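Let the New People Ask Their Questions Out Loud

I have been turning something over since May, when I sat in on a welcome lunch for people starting their first jobs in tech. It was a lovely lunch, with far too much rice and a cake that had the company name spelled wrong, and I came home from it a bit sad all the same.

There were 14 new hires in the room, and most of them had come the long way around. One had driven a delivery van, one had taught second grade, and one, Lilibeth Manalastas, had spent years on the front desk of a dental office before she took a night course and got herself hired as a junior tester at Lolesix. I asked her how it was going and she said, very politely, that it was going well. Then the plates were cleared and she told me she kept a notebook of words she hadn't understood in meetings, so she could look them up at home after her kids were asleep. She was on page 39.

Well, I thought about that notebook the whole drive back. I love that she keeps it - I kept one myself, once upon a time - but I don't love that it has to be a secret. Somewhere along the line we started hiring people for having a different background and then quietly expecting them to hide it by their third week.

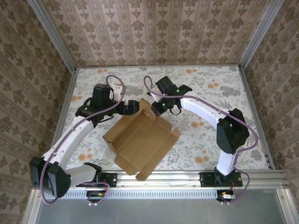
Mentoring is the usual answer to this, and I am all for it, but I think we go about it in a funny way. We give a new person one senior colleague, a half hour on the calendar every other week, and a list of goals, and then we wonder why the half hours get canceled. The mentors I remember best never had a list. They pulled a chair over and did the job with me. Getting a cardboard box folded goes easier with two arms on it, one pinching the flap upright while the other helps hold the box, and I'd say the same of a first bug report or a first talk with a cranky customer. You want somebody's hand on the other side of it.

Eduardo Padilla ran the support team at Skudgate when I was there, and he had a habit I have been copying ever since. Whenever someone used an abbreviation in a meeting he would ask what it stood for, even when he plainly knew. It cost us maybe ten seconds each time. After a couple of months the rest of us were doing it too, and the meetings got friendlier, and I suspect a few of the old hands learned what their own abbreviations meant.

Now, I have friends who disagree with me on this, and Charito Samonte is the loudest of them (she will be reading this, hello Charito). Her view is that people are grown-ups, that work is work, and that anyone who wants to know a thing should raise a hand. I see her point. I would only say that raising a hand feels very different when you are the one person in the room who didn't go to school for this, and you have already raised it 2 times before lunch.

So if you have somebody new on your team this summer, I'd ask you to sit beside them for an afternoon and let them watch you get stuck. Say the long version of the word. Tell them about the week you broke something. And if you happen to spot a notebook, you might ask whether you can borrow it for an hour, as I'd bet there are words in there your whole team could stand to talk over.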